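PRIMBRIDGE PUBLIC LIBRARY
Board of Trustees
Minutes of the Regular Meeting, November

Location: Lower Level Meeting Room, Main Library
Status: Approved as corrected

CALL TO ORDER
The Chair called the meeting to order at 6:32 p.m. A quorum was present. The Vice Chair joined at 6:50 p.m., during the Director's report. The Library Director and the Head of Circulation attended as staff.

APPROVAL OF AGENDA
The agenda was approved with one change. The discussion of the Forneck Branch parking lot was moved ahead of the policy review so that the Town Engineer could leave early.

MINUTES OF THE PREVIOUS MEETING
One correction was noted. The motion on the copier lease was made by the Secretary and seconded by the Vice Chair; the draft had these reversed. The October minutes were approved as corrected.

PUBLIC COMMENT
A resident of Grilport Road asked that the book drop at the Main Library be emptied on Sunday evenings during the winter. The Director replied that the matter would be raised with circulation staff. A second resident spoke in favor of keeping the print newspaper subscriptions and left a letter, which is on file with the Secretary.

DIRECTOR'S REPORT
Circulation at the Forneck Branch was 1,238 items in October, compared with 1,394 in September. The Director attributed the drop to the four days the branch was closed for carpet work. The Main Library was open on its regular schedule.

The catalog change to Kvaran remains on schedule. Staff training is complete except for the interlibrary loan module. Patrons will need to reset their PINs at first login, and a notice will go out with the December newsletter. A trustee asked whether saved reading lists would carry over. The Director stated that they would, but that holds placed during the changeover weekend would have to be entered by hand.

The children's room position has been posted. Interviews are expected to begin before the holidays.

FINANCE
The monthly statement was received and placed on file. The heating fuel line is over budget for the period. The Board discussed whether to transfer funds now or wait for the January bill, and agreed to wait.

Motion to pay the bills as presented. Seconded. Carried, all in favor.

FORNECK BRANCH PARKING LOT
The Town Engineer presented two options for the drainage problem at the north entrance. Option A regrades the lower row of spaces and adds a catch basin. Option B replaces the existing pipe only. The Engineer recommended Option A but noted that work could not start until spring under either plan. Trustees asked about the loss of accessible spaces during construction. The Engineer will return with a drawing showing temporary spaces near the side door.

No action was taken.

POLICY REVIEW: MEETING ROOM USE
The Board reviewed the draft revision. The following changes were agreed:

1. Groups may reserve a room up to 60 days in advance. The current limit is 30 days.

2. The cleaning deposit is set at $300 for events with food. There is no deposit for other uses.

3. Tables and other furnishings are to be returned to the posted layout by the end of the reserved time.
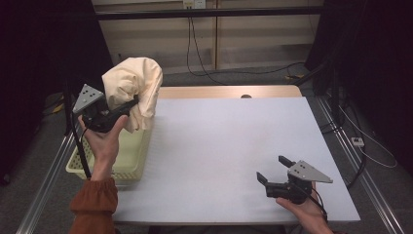
4. Rooms must be vacated 15 minutes before closing. The draft had read "at closing."

5. Repeat bookings by one group are limited to two per month, except with the written approval of the Director.

One trustee asked that item 5 be reviewed after six months, as several long-standing groups meet weekly. The Director will bring a list of affected groups to the next meeting.

Motion to adopt the policy as amended, effective in January. Seconded. Carried, with one abstention.

OLD BUSINESS
Roof repair. The contractor has finished the flashing on the east side. Final payment of $900 will be released after inspection.

Local history collection. The Historical Society has asked to extend the loan of the mill ledgers through next summer. The Board had no objection. A revised loan form will be signed by the Chair.

NEW BUSINESS
The holiday schedule was approved as distributed. The Forneck Branch will close at 1:00 p.m. on the day before each holiday.

ADJOURNMENT
Motion to adjourn at 8:14 p.m. Seconded. Carried.

Respectfully submitted,
Secretary to the Board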